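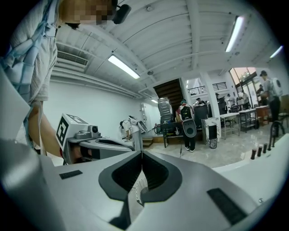

I've been rebuilding the jaws on my pair of handheld grippers since October, and the second version is finally good enough to write down. The first set pinched fine but couldn't hold anything round. The new ones have a thick rubbery rim and ribs on the inside, and when they close they meet in a notch at the top with a wide cradle underneath. The white and gray shells stayed the same. So did the square marker on the upper face, because I didn't want to redo the tracking code as well.

Most of this was done at Skumport, the shared workshop I joined last year. I have a small bench at home for soldering, but the printers and the good vise are there. Min-kyu Jin let me use his molds for the rims after I ruined two of my own. His trick is to warm the mold first and pour slowly from one corner. Mine had bubbles all along the ribs.

## What changed

- Ribs are deeper and spaced wider. The old ones filled up with dust.
- The pivot pins are steel now. The printed ones wore oval.
- The cable exits at the back of the handle. It used to come out the side and I kept catching it with my sleeve.
- Trigger spring is softer. My hand was sore after an hour with the old one.

The springs came from Grundley in a mixed box of 400, and I've used four. If you're at the workshop and need small springs, ask me.

## Testing

I logged 1,386 grips over three evenings, mostly on bottle caps, short dowels and a roll of tape. 264 of them slipped or came up crooked. Almost all of those were the dowels, when I picked them up too close to the end. I expected the tape to be the problem and it was fine.

Loubna Mansour tried one and said the handle is too fat for her, so I'm drawing a narrower one. The battery has to move for that and I haven't decided where it goes. Under the grip would be easy to wire, but it makes the whole thing tip forward.

## Still to do

The left half of one jaw sits slightly higher than the right. I shimmed it with tape, which works until the tape creeps. I need to reprint that bracket in something stiffer.

I also want to run the rims to 1,000 cycles on a jig before I pour any more. Abdelilah Shehata has a motor I can borrow for that. Files go up once the bracket is fixed.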